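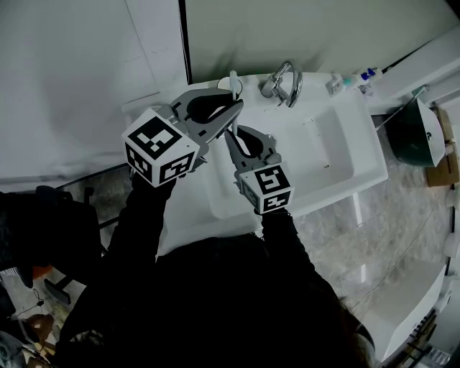
1. Fault in the hand-held gripper recordings

Remgate reports here on the bathroom task set for the period ending in September. The main event of the period was a tracking fault that affected the demonstrations recorded with the paired hand-held grippers. The fault has been found and corrected, but part of the recorded material cannot be delivered.

In the bathroom tasks, an operator stands at the sink with one gripper in each hand and handles small toiletries, chiefly the toothbrush. Each gripper carries a white cube printed with square markers, and the position of the jaws is worked out from those markers. The method depends on the cube being fixed firmly to the gripper body.

During a routine replay at our Jacobs site, reviewers noticed that the computed position of the right jaws drifted away from the toothbrush in the later part of many recordings. The left gripper showed no such drift. Recording was stopped the same afternoon, and Purum was told before the end of the working day.

2. Cause

The right-hand cube had worked loose on its mount. The movement was too small to notice by hand, but it shifted the calculated fingertip position enough to make a grasp appear to close on empty space. Our calibration check was run only at the start of each session, while the cube was still seated correctly. The check therefore passed each time.

We accept that the procedure was at fault as well as the part. An operator had reported a faint click from the right gripper some days earlier. The report was entered in the equipment log, where it stayed without being assigned to anyone.

3. Effect on deliverables

A total of 1,285 recordings had been made when work stopped. After a full review, 1,251 were accepted for transfer to the Grallel archive. The remainder have been withdrawn and will be recorded again at our own cost. No one was hurt, and no robot had been operated using the affected material.

4. Corrective action

The mount has been replaced with one that locks with two screws. Calibration is now checked at the start and end of each session and after every 60 minutes of recording. Any operator may stop a session on hearing or feeling movement in a gripper, and equipment log entries must be assigned before the next session begins.

5. Request to Purum

We ask for approval to move the kitchen task set back by one reporting period – the budget is unchanged. Replacement recordings will be listed separately in the next report, together with the calibration results from both ends of each session.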